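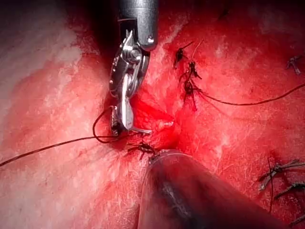 **Jastosstead, 30 April 2024**

# Stitch by stitch: Rosales Hospital's suturing program gets a permanent home

The surgical residents at Rosales Hospital can finally stop booking the break room. Starting this week they have a skills lab of their own on the second floor of the east wing, with good lights, deep drawers, chairs that go up and down, and a wall clock big enough to read from any seat. It is there for one purpose, to let people get very, very good at sewing.

The lab belongs to the hospital's suturing program, which started as an evening get-together for first-year residents and has grown into one of the most popular things on the Rosales training calendar. Over the past year 239 people took at least one session. Most were residents and medical students, but there were also nurses, surgical assistants, a pair of veterinarians from across town and several senior surgeons who wanted to brush up on a knot they hadn't tied since school.

"I love this stuff, and I don't think I hide it very well," said Ngan-ling Man, the general surgeon who runs the program. "You take a curved needle and a piece of thread and you bring two edges together so the body can do the rest. People have been doing some version of that for thousands of years. And there's still so much to learn about doing it nicely!"

## Slow hands first

New participants spend their first session without cutting anything. They learn to hold the needle about two-thirds of the way back from the point, to enter the tissue straight on, and to follow the curve of the needle on the way through. That last part sounds simple and takes weeks. Push a curved needle in a straight line and it drags, and the hole it leaves is bigger than it needed to be.

Then come the knots. The program teaches the square knot and the surgeon's knot before anything fancier, and everyone ties them with both hands, one hand, the other hand, and finally with instruments. Man asks each participant to tie 200 knots at home before the second session. Shoelaces are fine. So is the cord on a sweatshirt, and there is a coat rack outside the lab that has been tied up so many times it looks like it's growing a beard.

From there the work moves to soft tissue. Participants close a straight line with separate stitches, each one tied and trimmed on its own, and then do the same line with one running thread. They practice on curved surfaces and on thin, slippery layers that tear if the tension is wrong. Later sessions take on the small, deep, awkward places where there's hardly room to turn the needle and the loose thread wants to be everywhere at once.

Tension gets a whole evening to itself. Too loose and the edges gap. Too tight and the tissue bunches and the blood supply suffers. Man has participants repeat the same stitch at several tensions, side by side, and pass their work around the table. It's one of the livelier evenings on the schedule, and it tends to run over.

## A bigger room, a longer list

The new space was paid for by the Gorkard Fund, a local foundation that supports health training in and near Jastosstead. It seats 16, double what the break room could handle, and comes with a sink at each end, a refrigerator for practice tissue and a storage wall for needles, holders and thread. Plakari, the medical supply shop on the town's west side, has agreed to stock the drawers for the first two years.

The thread alone was a small adventure. The program received over 400 boxes in its first delivery, in braided and smooth, dissolving and non-dissolving, and in sizes from sturdy down to nearly invisible. Residents spent an evening sorting them, and several stayed late to try kinds they'd never handled. Braided thread holds a knot beautifully but can grab at tissue as it passes. Smooth thread glides, then does its best to spring open again, so it wants extra throws. Reading that in a book is one thing, and feeling it between your fingers is a lot more fun.

Sessions are still kept small. Each table has one instructor, and the instructors rotate, so participants see several ways of doing the same stitch. There are no grades. At the end of the eight-session course everyone repeats the line of stitches they made on the first night, and the two are put next to each other. First lines wander and last ones usually don't, and the happy noise in the room when people see the difference is worth a visit by itself.

Man is especially excited about the open hours, which the break room never allowed. From early evening until ten, any trainee with a badge can come in, pick up a needle holder and practice for as long as they like. On the first night the lab was open, every seat was taken by seven and people were standing at the counter tying knots to a drawer handle.

"Fifteen minutes is plenty if you do it often," she said. "Come up after your shift, put in one good row, go home. Your hands will remember it in the morning."

## Next up

A second course begins in August and will add two evenings on closing a repair inside the abdomen, where stitches have to be placed with long instruments and every loop of thread has to be kept track of. Those evenings are meant for people who have finished the first course or can show the same skills. The lab will also host a knot-tying night for high school students thinking about medicine or nursing, with no experience needed and all supplies provided.

Sign-up sheets are at the education desk on the first floor of Rosales Hospital. Places in the August course go to hospital staff first and then open to outside applicants. The high school night is free, and families are welcome to stay and give it a try.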